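4.2 What the small houses told us

We had expected the opening weekend to matter most, as it does for nearly every picture that plays the big chains, and for the larger releases in our sample it certainly did. The small single-screen theaters were another story, and a rather cheerful one for anybody who is fond of them. We collected 1435 ticket reports from the Ostel circuit – the paper ones had to be typed in by hand, which took us well into April – and when we lined them up week by week, the curve hardly dipped at all until the third week. Abdel Rahman, the family drama that Illico put out with next to no advertising, sold more seats in its second week than in its first at 8 of the 11 theaters that booked it.

We are inclined to put this down to word of mouth, though we should say plainly that our reports cannot separate a friend's recommendation from, say, a kind notice in the local paper. Managers who answered our short survey leaned toward the first explanation. Several also mentioned that their regulars like to wait a week and let the crowds thin out, a habit we had not thought to ask about and would gladly ask about next time.
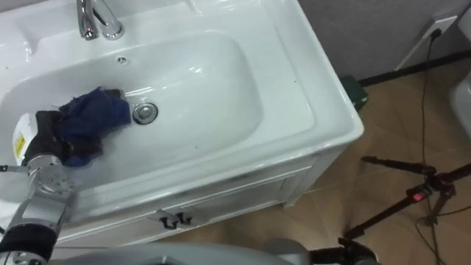 Figure 2. Cloth held in a gripper against the inside of a white sink basin.

4.3 Length of run and the second booking

A second booking, where a theater brings a film back after dropping it, turned out to be more common than we had guessed. Nirnetness, a musical comedy with a long and much-loved dance number in the middle, came back to two of the theaters after a gap of several weeks and did nearly as well as before. We treat each return as part of the original run in the totals, so that a film is not rewarded or punished simply for how its bookings were written up – but readers who prefer to count them apart will find that the ranking of the films stays the same either way.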